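4. Lavagem de peças de feltro, pelúcia e tecido bordado

Esta secção aplica-se às máquinas Moreo de carga frontal com o programa Delicados 2. Os modelos mais antigos, vendidos com o painel Plima, não têm este programa e devem seguir a secção 6, que é mais curta e, na minha opinião, mais sensata.

Antes de começar, uma palavra sobre as etiquetas. O fabricante da peça escreve «lavável à máquina» porque isso vende. Raramente diz em que máquina, com que carga ou quantas vezes. Tome a etiqueta como uma opinião e faça o teste do ponto 4.2, mesmo que a embalagem prometa o contrário.

4.1 Separação

1. Separe o feltro de lã do feltro sintético. A lã encolhe e não volta atrás. Se não souber qual é, trate a peça como lã.
2. Ponha de lado tudo o que tenha guizos, pilhas, caixas de som ou cartão no interior. Aperte a peça com os dedos: o cartão estala. Estas peças não entram na máquina, seja qual for o programa.
3. Separe os vermelhos, os azuis-escuros e os pretos. Os toalhetes «apanha-cor» à venda nos supermercados podem ficar na prateleira. Experimentámos vários e o branco saiu cor-de-rosa na mesma.
4. Verifique as costuras. Uma costura aberta com dois dedos de largura basta para encher o filtro de enchimento.

Nota: a tabela de pesos na tampa do detergente refere-se a roupa seca de algodão. Não serve para brinquedos, que pesam pouco secos e muito molhados.

4.2 Teste de cor

1. Molhe um pano branco em água fria e torça-o.
2. Encoste-o a uma zona escondida da peça e carregue durante um minuto.
3. Repita numa zona bordada, do lado do avesso se lá conseguir chegar. A linha de bordar e o tecido de base são muitas vezes tingidos em sítios diferentes, e passar num não garante nada quanto ao outro.
4. Se o pano ficar manchado, lave a peça à mão, sozinha.

Há quem recomende fixar a cor com vinagre ou sal grosso. Nos corantes actuais não vimos diferença nenhuma. Latrice Quintanilla, que reviu esta secção, pediu que se deixasse aqui a receita por ser tradicional; fica a menção, sem a receita.

4.3 Carregamento

1. Meta cada peça num saco de rede. Feche o fecho até ao fim e esconda o cursor debaixo do elástico.
2. Não encha o tambor além de metade. O folheto comercial fala em carga completa neste programa. O folheto está enganado.
3. Junte uma toalha de banho clara e já muito lavada, para equilibrar a centrifugação. Uma toalha nova larga pêlo e o feltro agarra-o todo.
4. Deite 16 ml de detergente líquido neutro na gaveta central. Nada de pó.
5. Deixe vazia a gaveta do amaciador. O amaciador forma uma película sobre as fibras e o brinquedo passa a atrair pó.

CUIDADO: não use lixívia, nem sequer a que se anuncia como «própria para cores». Amarelece o enchimento de poliéster e enfraquece a linha.

4.4 Selecção do programa

1. Rode o selector para Delicados 2. O visor mostra 74 minutos.
2. Carregue em Temp. até aparecer «Fria». De fábrica, o programa arranca a trinta graus, o que é quente de mais para lã.
3. Carregue em Centrif. até aparecer 500. Não existe valor intermédio entre este e zero.
4. Confirme que a luz de Enxaguamento Extra está acesa. Se não estiver, carregue uma vez e espere pelo sinal sonoro.
5. Carregue em Início.

Nota: o tempo indicado no visor é uma estimativa e não conta com a pausa de equilíbrio. Se a máquina parar a meio e ficar calada, espere. Só há avaria se aparecer um código.

O botão Eco também pode ser activado neste programa, mas não o recomendamos. Reduz a água do último enxaguamento e o detergente fica no enchimento, onde ninguém o vê e de onde custa a sair. A poupança anunciada pode existir na factura; na pelúcia, paga-se em crostas.

4.5 Secagem

1. Retire as peças logo que a porta destranque. O feltro amarrotado dentro de um tambor húmido ganha vincos permanentes.
2. Esprema com as mãos, dentro de uma toalha. Não torça.
3. Devolva a forma à peça enquanto está molhada. Puxe as pontas, alise os bordados com o polegar e endireite as etiquetas cosidas.
4. Deixe secar na horizontal, sobre uma rede, longe do sol directo e do aquecedor.
5. Vire a peça de manhã e à noite.

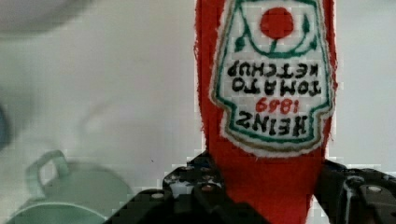 6. Considere a peça seca quando o centro já não estiver frio ao apertar. O exterior engana: pode estar seco ao toque com o enchimento ainda encharcado. Conte com dois dias no Verão e quatro no Inverno, e desconfie de quem prometer menos.

CUIDADO: a máquina de secar não é alternativa. O programa «Peluches» da Olvera, que alguns leitores nos apontaram, não foi testado por nós e nada neste manual o valida.

4.6 Depois da lavagem

1. Abra a portinhola inferior e limpe o filtro. Tenha um tabuleiro raso à mão, pois sai sempre água.
2. Passe um pano seco na borracha da porta, incluindo a dobra de baixo.
3. Se encontrar fibras soltas no filtro, procure a costura por onde saíram antes de voltar a lavar a peça.
4. Apare o borboto com tesoura pequena. As máquinas de tirar borboto comem o feltro juntamente com o resto.

4.7 Mensagens no visor

E 267: espuma em excesso. Foi usado detergente a mais ou detergente em pó. Faça um enxaguamento sem produto. Se a mensagem voltar com o tambor vazio, o sensor precisa de limpeza.

UNB: carga desequilibrada. Abra, redistribua os sacos e acrescente outra toalha. Desligar e voltar a ligar, como sugere a linha de apoio, apaga a mensagem e mantém o problema.

FIL: filtro obstruído. Ver 4.6, ponto 1.

Para outros códigos, contacte a oficina da Tolutgate e peça para falar com Sumeya Negash. Tenha consigo o número de série, gravado na moldura interior da porta. O que vem impresso na caixa não serve, por muito que lho peçam no balcão.

Secção revista em 16 de setembro de 2001. Substitui a folha solta distribuída em março, que indicava água morna para o feltro de lã e deve ser deitada fora.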